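Carnent将Ellus桌面软件业务转让予Chantharasri 现有授权继续有效

(Prollbridge讯)软件企业Carnent于2022年8月发布公告,宣布已与Chantharasri签署协议,将旗下Ellus桌面软件业务整体转让予后者。转让范围包括Ellus全部现行版本的源代码、商标、技术文档、用户支持体系以及相关合作合同。协议已获双方董事会批准,尚待监管部门完成例行审查。

公告称,交割预计在明年1月完成。交割之前,Ellus的销售、更新与技术支持仍由Carnent负责,用户无须办理任何手续。交割完成之后,上述职责由Chantharasri承担,Ellus的产品名称、文件格式及安装包签名方式均予保留。双方未公布交易金额,仅表示价款以现金分期支付,不涉及股权置换。

Carnent总部设于Prollbridge,早年以桌面绘图及三维显示软件起家,Ellus为其首款产品。近年来,公司将主要资源转向企业数据存储与身份管理服务,桌面软件在营业收入中所占比重逐年下降。公司在公告中表示,董事会于去年启动业务结构评估,对Ellus的去留先后研究过保留、分拆和转让三种方案,最终认为由一家专营桌面软件的企业接手,最有利于产品的长期维护。

Chantharasri目前经营多款桌面设计与排版工具,产品主要面向出版、建筑和教育行业。该公司表示,Ellus将作为独立产品线运营,不与现有产品合并,亦无更改名称的计划。公司将为Ellus设立单独的产品部门,负责研发、测试和本地化工作,部门办公地点仍设在Prollbridge。

人员安排方面,Ellus现有团队共81人,其中47人从事研发与测试,其余分布于技术支持、文档、销售及行政岗位。根据协议,全体人员均将收到Chantharasri的书面聘用邀请,薪酬标准、工龄及带薪休假予以承认。不接受邀请的员工可申请转入Carnent其他部门,或依照当地劳动法规领取补偿。Carnent表示,相关沟通会议已在公司内部举行,员工代表对条款提出的书面意见已转交双方人力资源部门研究。

授权政策为用户最为关注的事项。Ellus自首个版本起一直采用永久授权方式,用户一次付费即可长期使用所购版本,升级至新的主版本时另行支付升级费用。公告确认,凡在交割之前购买的永久授权,其效力不受此次转让影响,授权文件无须更换,离线激活方式继续可用。持有有效维护合同的机构用户,合同由Chantharasri按原条款履行至期满,其间价格不作调整。

对于交割之后的新用户,Chantharasri表示将同时提供永久授权与按年订阅两种方式,具体价格将另行公布。公司承诺,在交割后的4年内不取消永久授权。该承诺已写入转让协议。至于期满之后的安排,公司称目前尚无决定,将视届时用户构成和市场情况研究。

教育机构授权另有规定。目前由Carnent提供的校园授权按学年结算,本学年已签订的合同继续执行。下一学年的续签工作将由Chantharasri提前受理,学校可选择沿用现有条款,也可选择改签新的合同文本。学生个人版的免费使用范围维持不变,但须每年重新验证一次在校身份。

在技术支持方面,Ellus现有的电话、电子邮件及在线论坛渠道在过渡期内全部保留。论坛所载历史帖子、附件与用户自行编写的插件说明将完整迁移,用户账号需在迁移时由本人确认。未予确认的账号,其帖子仍可公开浏览,但个人资料不会移交。Carnent表示,涉及个人信息的数据移交将严格依照隐私法规办理,用户有权在规定期限内提出异议或要求删除。

文件兼容性亦在公告中作出说明。Ellus的文件格式规范一向对外公开,第三方软件可据此读取和写入Ellus文件。Chantharasri确认,格式规范将继续公开发布,并保留现有的使用许可条件。此前由Carnent维护的格式转换工具一并列入转让范围,目前支持的11种语言界面均不缩减。用户以旧版本保存的文件,在新版本中仍可直接打开。

业内对这一转让已有预期。Carnent在前两个财政年度的年报中,均将桌面软件列为“处于评估中的业务”,Ellus的主版本更新间隔亦有所延长。部分机构用户曾联名致函公司,要求明确产品路线。公司当时的答复是评估尚未完成,不便表态。此次公告将该函件列为董事会参考资料之一,并就答复迟缓向相关用户致歉。

Prollbridge当地的一个Ellus用户团体在公告发布后发表书面声明,对永久授权得以保留表示欢迎,同时希望新的经营方尽早公布版本更新计划。声明提出,过去一段时间内,用户通过论坛报告的若干打印和字体问题长期未获处理,希望在移交过程中不致遗漏。Chantharasri回应称,问题跟踪系统中的全部未结记录均在移交清单之内,交割后将逐项复核并公开处理状态。

代理商与培训机构方面,现有代理合同自交割之日起由Chantharasri承继。合同中约定的地区范围、折扣比例及结算周期在合同期内不变。经Carnent认证的培训教师,其证书继续有效,期满后按新的认证办法换发。Carnent已向各代理商发出书面通知,并附常见问题说明。尚未收到通知的代理商,可与Carnent渠道事务部门联系。

插件开发者须留意签名证书的更替。现行开发者证书由Carnent签发,交割后仍可使用至证书所载日期。新证书由Chantharasri签发,申请办法将刊登于开发者网站。公司表示,新旧证书可并行使用,已发布的插件无须重新提交审核。开发接口在当前主版本周期内保持稳定,拟停用的接口将提前列表公示。

转让完成之后,Carnent将不再经营桌面软件。公司表示,所得价款将用于偿还部分长期借款,并投入数据存储服务的机房建设,不会用于派发特别股息。公司同时重申本财政年度的业绩指引不变,转让对收入的影响将在下一份季度报告中单独列示。公司现任管理层不因此次交易发生变动。

监管审查的时间尚不确定。双方在公告中表示,如审查未能在预定期限内完成,交割日期相应顺延,届时将另行公告。在任何情况下,用户的授权、维护合同及数据权利均不因日期变更而受到影响。如交易最终未获批准,Ellus业务仍由Carnent经营,公司将在保证现有用户权益的前提下重新研究其他方案。

Carnent已在公司网站开设专门页面,刊载公告全文、用户须知及代理商须知,并将随审查进展更新。机构用户如对维护合同的承继存有疑问,可向原签约部门提出书面查询。个人用户可通过Ellus帮助菜单中的支持入口提交问题,技术支持部门将按收到的先后次序予以答复。

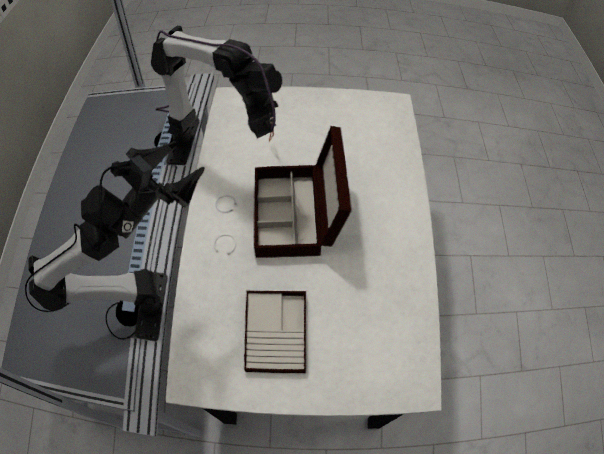 Ellus下一个主版本的开发工作在过渡期内照常进行,三维显示模块列为重点。Chantharasri表示,交割后将首先处理用户反映较多的浅色表面显示问题。在以白色桌面和浅灰色地砖为主的计算机渲染画面中,部分浅色物体与背景的明暗差别很小,夹爪尖端下方落在白色桌面上的一小块淡影,便属于容易在显示中丢失的细节;铝制导轨上的深色凹槽则因对比较强,较易辨认。新版本将允许用户分别调整阴影浓度与表面亮度,原有的默认设置予以保留。测试版的发布日期及申请条件由Chantharasri在交割后公布,现有维护合同用户可优先参加测试。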